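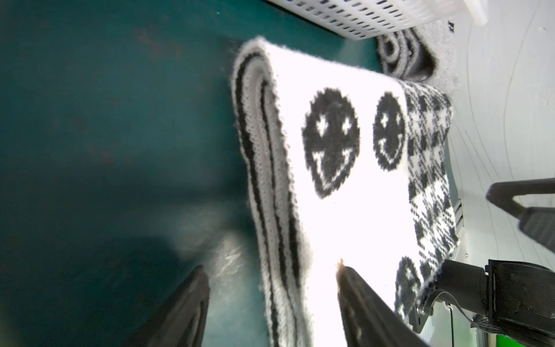

White and black scarf with smiley faces, Hoàng Textiles, Brirville

Ticket 931
Subject: Shipping labels print shifted, barcode won't scan at drop-off
Product: Karnilmont Shipping Desk, with Gralturine thermal label printer
Opened by: Thắng Hoàng
Assigned to: Cường Võ
Status: Closed

Thắng Hoàng, 8:40 am
We sell scarves, throws and blankets by mail from a shop in Brirville. Since we updated Shipping Desk this morning, every shipping label comes out shifted to the right. The left margin is wide and the last bars of the barcode are missing. The drop-off counter tried to scan one and it would not read. They typed the number in by hand and said they won't do that for a whole cart of parcels.

Labels are 4 x 6, the same stock we have used for a long time. I have already tried:
Turning the printer off and on.
Restarting the computer.
Taking the roll out and putting it back.
A new roll from the same box.

Packing slips go to the office printer and look fine.

Cường Võ, 9:05 am
Thanks for the clear list. Please do a self-test on the printer before we look at the software. Turn it off, hold down the feed button, turn it back on, and let go when the light blinks. It will print a test label without using the computer. Tell me if the border on the test label is centered.

Also, what does it say under Settings, Printing, Scale?

Thắng Hoàng, 9:22 am
Test label is centered. The border is even on all sides and the small barcode at the bottom scans with my phone.

Scale says "Fit to page."

Cường Võ, 9:30 am
Then the printer and the roll are fine and the trouble is on the computer side. Change Scale to 100 percent and save. Next, open the printer's properties in the operating system (not in Shipping Desk) and check the paper size there. Updates sometimes put it back to Letter. It should be 4 x 6. Then reprint one of the bad labels with Reprint, so you don't pay for postage again.

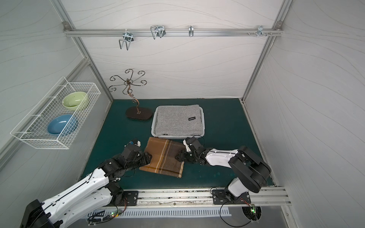

Thắng Hoàng, 10:15 am
Paper size was on Letter. I changed it to 4 x 6 and set Scale to 100. The reprint is better but still not right. The address block is where it should be and all of the barcode is on the label now, but the bars look fuzzy on one side and my phone only reads it when I hold it at an angle. The test label is still sharp.

One more thing I noticed - when I close Shipping Desk and open it again, Scale goes back to "Fit to page." I have to set it each time.

Cường Võ, 10:40 am
Two separate problems then.

The fuzzy bars come from the label being turned into a picture at low resolution before it goes to the printer. Go to Settings, Printing, Label Format. If it says PNG, change it to the printer's native format. The list only shows native formats after you press Detect.

For the scale going back: does the computer have more than one user account? The setting is saved per account, and if Shipping Desk was updated from an administrator account it may not have permission to write to your settings folder.

Thắng Hoàng, 11:10 am
It was on PNG. I pressed Detect, picked the native format, and reprinted. Bars are sharp and the phone reads it right away.

Yes, there are two accounts. My daughter ran the update from the admin account. I use the other one.
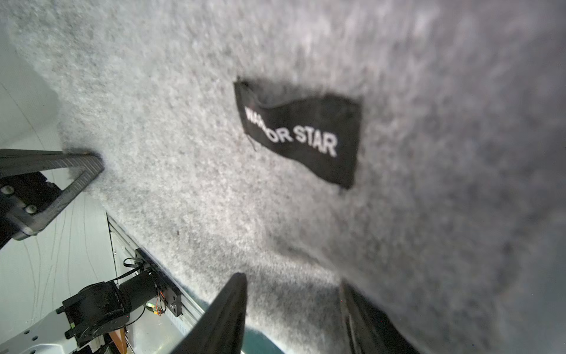
Cường Võ, 11:25 am
That fits. Please do the following in order.

Close Shipping Desk on both accounts. Log in as administrator, right-click the Shipping Desk icon, and choose Repair. Leave "Keep my settings" checked, or you will lose your saved box sizes. When it finishes, log out of the admin account completely. Switching users is not enough. Log in to your own account, set Scale to 100 and Label Format to native, and save. Close the program, open it, and look at both settings again.

Thắng Hoàng, 1:50 pm
Repair took longer than I expected, and the bar sat still near the end, but it finished. Scale and format both stayed after closing and opening. I restarted the computer and they stayed after that too.

Box sizes are all there. My return address lost its second line, so I typed it in again.

Cường Võ, 2:05 pm
The missing address line is a known bug with Repair. I have added your report to it, and a fix is planned for the August release. Please check the return address if you ever run Repair again.

Void any postage you bought twice this morning under Orders, Labels, Void. Refunds go back to your account balance. I'll leave the ticket open until you have had a drop-off.

Thắng Hoàng, 4:35 pm
Dropped off the parcels. Everything scanned at the counter, including the reprints. I found one duplicate label and voided it - it shows as pending. You can close the ticket.

Cường Võ, 4:50 pm
Closing. Pending is normal for a void. If the refund doesn't show up, reply here and the ticket will reopen.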